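Does the Arm Save Anyone's Back? Charger Sorting at the Gunex Returns Site, Lirwood

Project report, second-year module in Work and Technology
Submitted 7 Sep 2026

1. Why I chose this

Gunex takes back used and unwanted phone accessories from shops and sorts them for resale or scrap. In June the Lirwood site let me spend my placement on the bench where chargers are sorted. The company's own leaflet for staff says the robot arm will "free people for better work". I wanted to find out what the better work was, and who had been given it.

I should say that I went in doubtful. I had worked a summer on a packing line before starting the course, and the machine we got there mostly meant that we stood in a different place.

2. The job before the arm

Sorting chargers by hand is dull but it isn't simple. They come in as a jumble and the sorter has to pick one up, turn it over, read the small print, look at the pins and decide. People who had been on the bench for a while did a lot of this by feel. One sorter told me she could tell a bad one by the weight before she had looked at it. I can't prove that, but two others said much the same without being asked.

Sorters worked in pairs and talked all day. This matters later on.
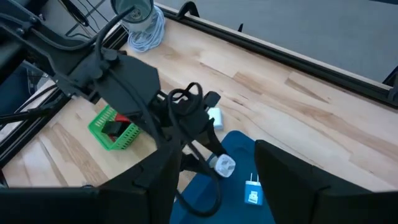
Marciniak

3. What the arm does

The arm picks up a charger and puts it in a container. Loose plugs with flat prongs, like the little blue one on the cloth mat, have to be gripped by the body, and the fingers on the gripper are a good deal bigger than the thing they are after. Cables are a separate headache. A coil of cable can be moved by a person in one grab, while the staff I spoke to preferred to take cables off the table themselves before starting the arm.

On the days I kept a tally the bench handled 3866 items. Of these, 501 had to be picked up again by a person, either because the arm had missed them or because they had gone in the wrong place. The supervisor thought this was a good result. The sorters pointed out that the 501 were nearly all the awkward ones, so the easy part of the job had gone and the annoying part had stayed.

4. What changed for the people

There were 4 sorters on the bench before the arm and there are two now. The other two were moved to the loading bay at Furkton, a longer trip for both of them. Gunex counts this as "no jobs lost", and on paper that is right. Neither of them had asked to move.

The two who stayed now work one at a time. Their day is setting things out, watching, stepping in and noting down faults. I asked both whether it was easier. Their hands and wrists hurt less, and I don't want to skip over that, as it was the main promise and it seems to have been kept. But both said they were more tired at the end of a shift - watching for mistakes is harder than doing the thing yourself. The talk has gone as well.
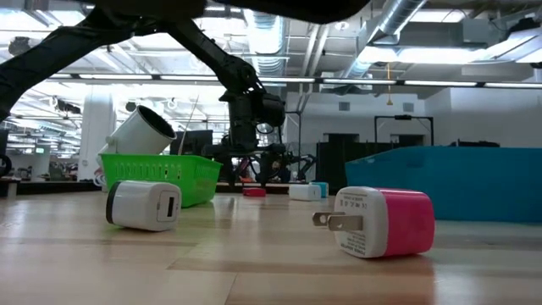
Department of Work and Society

5. The matter of reading labels

A pink and white charger lying on its side has its print upside down to anyone standing at the near edge of the table. You can pick out "POWER ADAPTER" and a few marks, and a sorter would just turn it round in her fingers. On the bench I studied, checking the print is still a human job. The leaflet doesn't mention this. It talks about "automatic sorting", and I think a reader would take that to include the checking.

6. Limits of this report

I spoke to few people, and the supervisor sat in on one of the talks. The two who went to Furkton answered by email only, and briefly. My tally covers 34 hours and I missed parts of two shifts. Gunex did not let me see what the arm cost, so I can't say whether it pays for itself.

7. What I think

The arm is useful for sore wrists. I did not find the better work. One sorter has been promised training in fault finding, with no start date given when I left. I would like to go back in a year and ask her about it.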